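Momley Rates, three months in

I signed up for Momley, the bond-tracking app, mostly so I could stop keeping 12 browser tabs open every time government yields jumped. It costs $149 a year, which stung a bit, but the yield curve charts are lovely and they load fast!

Alerts are the best part – I set one for the gap between two-year and ten-year notes and it pinged me before I'd had coffee. Credit spreads are thinner. Smaller countries update late, and exports stop at 500 rows (why?). 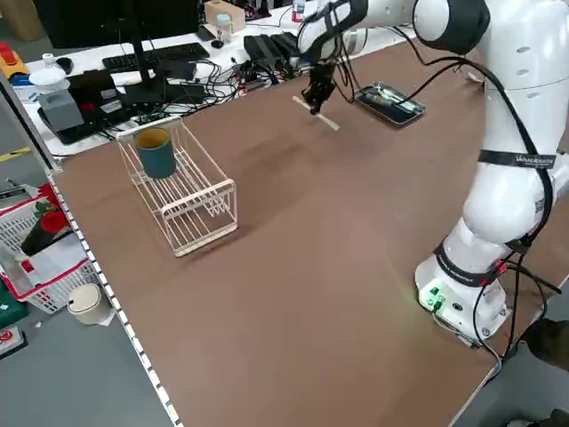

Wemmont Fixed Income Club

Ryota Fujimoto still swears by his spreadsheet. I'm renewing in May, though I'd love a cheaper plan for people who only follow one market.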